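Notebook, March, entry started 9:40 a.m.

Warehouse receipts, Gunier depot

Picked up where the last entry stopped. The depot ledger and the loan list still don't agree. The ledger shows 177 receipts issued for stored maize this season. The bank side shows 102 of those pledged against a Wadby loan. The remainder should be sitting with the farmers as plain storage, free to collect any time, but the depot has a good number of them marked as held. Someone has been using the "held" column for two different things.

Went through the paper copies first. The older receipt form has one box for "hold" and no line for the reason. Depot staff tick it when a loan is registered, and they also tick it when a lot fails the moisture check and needs to be dried again before it can go into the main stack. Both make sense from the depot's side. On our side it means a farmer with damp grain and no loan looks like a borrower.

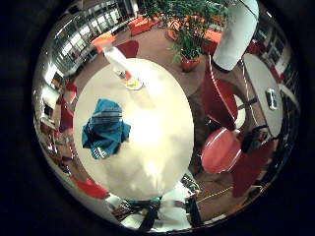 So the first job is to split the column. Draft of the new form has "pledged" and "redry" as separate boxes, each with its own date and initials. Kept the receipt number in the top right corner, same as before, so the old binders still work. Left the grade box alone for now. There is an argument to be had about grades, but it needs the millers in the room.

Moisture readings. The depot has two Claeys meters and they don't read the same. Ran the same sample cup through each, stirred between readings, and the older meter came out higher every time. It isn't a big gap but it falls right where the accept/redry line is. Asked the depot to use only the newer one for intake until the old one has been checked, and to write the meter number on the receipt. No idea yet how many of this season's redry lots were decided by the old meter. The ledger doesn't say.

Puvura bags. These are the sealed liners some of the growers' groups bought to keep grain at home past the harvest dip. Question from the bank was whether grain kept in Puvura bags on the farm could count as collateral the same way depot grain does. My notes on that:

- Quality is probably fine if the bags stay shut. I don't have our own results at the end of a full season, so "probably" is as far as I'll go.
- Nobody independent can sign for it. The receipt is worth something to the lender only while a third party holds the grain.
- Group storage under one lock might work. Needs a named keeper and a spot check, and somebody has to pay for the spot check.

Mirjam Meijer thinks the group lock idea is worth a small trial and would start with whichever group already keeps a stock book. I agree on the stock book. I'd wait until the form is sorted out, otherwise we take the same muddle to a second place.
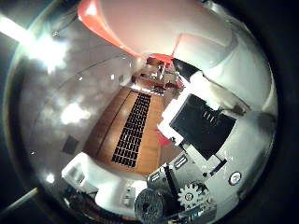 Can a farmer sell grain that is already pledged?

The farmer can, as long as the buyer pays the loan balance to the bank first and the depot gets the release slip before any bags leave the stack.

That rule is written on the back of the receipt, in small type. At least one buyer has been turned away at the gate for not having the slip, so it is being followed, but the farmers I asked had heard it from the depot clerk and hadn't seen it on the form. Move it to the front. Larger type, and in the local language as well as English.

Price note. Traders were offering more at the gate than at harvest, as you'd expect by now, but the depot fee and the loan interest eat a good part of the difference. I want to work it through for a small lot and a large lot separately. The fee has a minimum charge and I suspect small lots come out badly. Didn't get to it today.

To do:

Send form draft to the depot and to the bank desk.
Get the old Claeys meter checked against an oven-dried sample.
Go back through the held receipts and ask the clerk which are loans. Start with the ones that have no loan number.
Fee calculation, small lot and large lot.
Ask for the redry log, if there is one.

Stopped 4:15 p.m. Binders are back on the shelf — the blue one is missing its index sheet, I'll print another.

Comments

tomasz_r: We had the same trouble with a single hold box. Add a "released" date too or the pledged ones never clear.

Mirjam Meijer: There is a redry log. It hangs by the dryer and only covers the night shift. I'll copy it when I'm next over.

grainstore_ann: Let the sample cup come to room temperature before you compare meters. Ours drifted a lot with cold grain.

Contact the notebook editors | Copyright the authors | Back to top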